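Chapter 5
Where Things Go: Shelves, Bins and the Claims Made for Them

Most advice on storing things starts from the empty shelf. A catalogue shows it clean, with everything the same size, and the reader is invited to believe that the shelf did this. We'd like you to start this chapter with some doubt about that. A shelf holds things up off the floor. Whether anyone can find them again is a separate matter, and the people who sell shelves have rarely tested it.

The same goes for bins. Ask in any small workroom what the bins are for and you will hear "sorting". Look inside a few and you may wonder. A bin will take whatever fits through the top, in whatever order it comes, and the rule about what belongs in it lives in somebody's head. Handwriting on a box may help, if it was written for the thing now inside it. Cartons get reused far more often than they get relabelled. A grey bin on the carpet, with two cardboard boxes packed closely together in it and something black leaning against one of them, could be a finished piece of storage or the middle of a job. By looking alone you couldn't tell which.
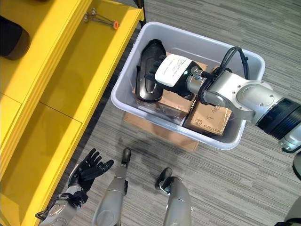 Kalliopi Stamatopoulos, reading a draft of this chapter, wrote back that we were being unfair to bins. In her view a mixed bin is a decision put off until there is time to make it well, and a room with one such bin is in better order than a room where the same things have been pushed on to shelves in a hurry. She would allow it until Friday.

We have kept her point in because it is a good one, though we aren't sure about the Friday. A put-off decision needs someone to come back to it. At the Hilley store, where our students did their first survey in May, 21 bins had been set down "for now", and only 5 had a name or a date on them. The staff could say what was in the ones they had filled themselves. On the rest they guessed, and they guessed with great confidence.

Before you read on, try the exercise they tried. Pick one bin at home or at work, write down what you think it holds, then tip it out. Keep the list. You will want it when we come to labels, where the Trakska system makes some large promises.

Seeing and reaching

A good deal has been written about keeping everything "at a glance". The Gowda guide, which many training courses still hand out, says that an item you can see is an item you can find. We doubt it.

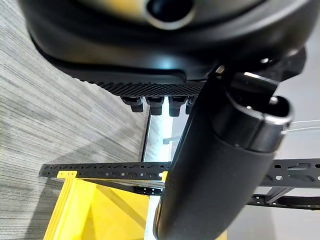

Seeing depends on contrast and on what stands in the way, and the guide has little to say on either. Black parts kept among other black parts are the usual trouble. Up close you may pick out the ridges on a pad, or a highlight on the tip of a peg, and still have to work to say where one piece stops and the next begins. Take four short pegs hanging in a row beneath such a pad: the fourth is partly hidden by the curved black finger that comes across it, and a quick count could easily give three. Now put the same problem on a deep shelf in poor light. Open storage shows you the front of things, and sometimes only the front of the first thing.

Colour is often offered as the cure. A bright yellow shelf does make a dark object stand out, so long as there is yellow to be seen behind it. Fill the shelf with dark objects and the paint has nothing left to do. Makers' photographs tend to leave a lot of yellow showing.

Reaching is another test again. Soft things such as fabric bags lean into any gap you leave, so the hand going in between them has to push before it can take hold. Height matters too, and so does what you are carrying at the time. None of this appears in the figures for shelf capacity, which treat a shelf as a volume to be filled.

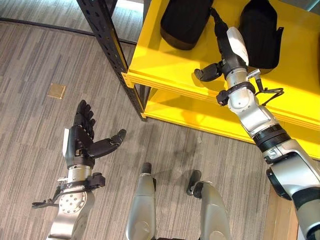 What this chapter covers

We begin with the shelf itself: depth, height and the space a hand needs. Then come bins and boxes, including cartons kept in bins, a habit we'd argue against in most cases and put up with in a few. The section on labels compares the Trakska cards with plain marker pen. The chapter closes with the Hernley survey, which found tidier rooms after new shelving went in but didn't ask how long anyone spent looking for things, before or after.

You will need your list from the exercise above, a tape measure, and one shelf that you are allowed to empty.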